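Workshop tips: teaching a two-arm setup to handle paper
Lillent bench notes, updated Wed 24 February

Paper is harder to teach than blocks or cups. It bends, it slides, and a stack of it won't stay square unless something is holding it. These tips are for showing the job by hand or with the remote controls.

Start with the grip. Bring one arm in until its fingers touch the edge, stop, then bring in the other. If both arms move together the sheets buckle and you have to begin again.
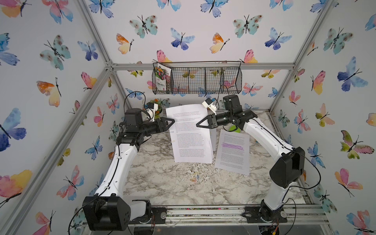
How many times should I show the same task?
Start with 12 good runs and see how the arms copy them. Add more in batches, moving the paper a little each time.

Throw away any run where you hesitated for more than 3 seconds. The pause gets learnt along with everything else. On the Halász controllers you can mark a bad run with the side button and carry on.

Keep your hands slow and even near the paper. Fast moves are fine on the way back to the start position.

If you are guiding the arms by hand, hold them behind the wrist. Fingers on the gripper will block the wrist camera and spoil the recording. 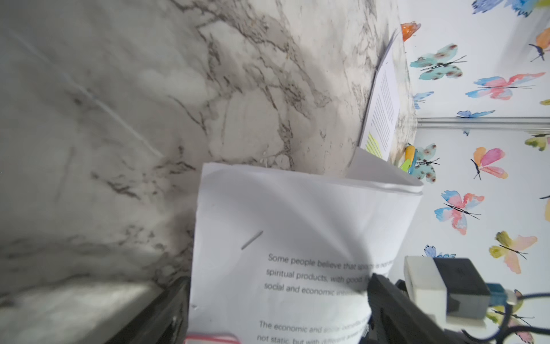
Check the wrist view before you save anything. Play the run back at half speed and look for the moment of contact. A black finger pressed into the side of a white stack is easy to pick out, even where it covers the ends of the lines. White fingers on white paper are a nuisance, and a strip of dark tape helps.

Name each file by task and batch. We had 1,146 runs in one Sasetska folder by August and it took days to sort them.

Wipe the gripper pads at the end of the session and park both arms before switching off.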